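Carretero Open Day: Bags, Buckles and a Very Long Lunch

I had been meaning to get to the Carretero open day for years, and this May I finally did it. They make backpacks and work bags in an old flour mill outside Budley, and one weekend each spring they let people like me wander around asking dumb questions. I took the early train, got a seat by the window, ate my sandwich before nine in the morning and regretted nothing.

The walk from the station is longer than the map makes it look (uphill, too, and the sidewalk gives out halfway). But you come around the last bend and there's the mill with its big doors open and somebody handing out coffee, and all was forgiven!

Our group had 24 people in it, a few of them bag nerds like me, the rest mostly families from town. Inmaculada Collado took us around. She started on the cutting floor as a teenager and now runs it, and she talks fast and walks faster. The cutting room was my favorite part. They stack the fabric in layers on a long table and a blade comes through the lot in one go, and the smell is sort of like a new tent. She let one of the kids keep a handful of offcuts and he wore them as a beard for the rest of the morning.

Upstairs is sewing. A basic daypack goes through 392 separate steps by their count, which sounded crazy to me until I watched one shoulder strap get made. Foam, mesh, webbing, fold, stitch, flip it right side out, stitch again — and then the same all over for the other side. Telmo Zabala, who does the straps, told me the flipping is the hard part and that his thumbs will never be the same.

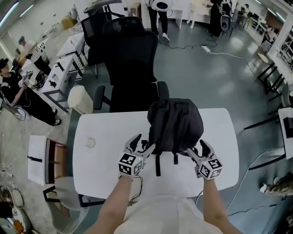
I asked him what breaks first on a bag and he didn't even have to think. Zippers, then the spot where the strap meets the back panel. So that's where they put the extra stitching, and it's where I'll be looking from now on when I shop. He also says to quit washing backpacks in the machine. I have washed mine in the machine four times. I kept quiet.

The repair counter was the busiest place in the building. People had brought bags from home, and Areeba Rizvi was replacing buckles and sliders for the price of the part. The line went down the stairs. I waited more than half an hour with my old gray Sosier, which isn't even one of theirs, and she fixed the chest clip anyway and told me the lining had another good year in it.

Lunch was in the yard: lentil soup, bread, a pretty heroic plum cake. I ended up sharing a bench with a retired mail carrier who had opinions about waist belts, and I missed the talk on dyeing altogether. Next year, maybe.

If you go, bring cash for the seconds table, get there before ten, and wear decent shoes for that hill. I came home with a small tote that has one crooked seam. Can't find it now.

Related
The Stukby spring fair in the rain
A slow morning at the Budley market
Packing for a week in one bag

Contact | Copyright Desmond Begay | Back to top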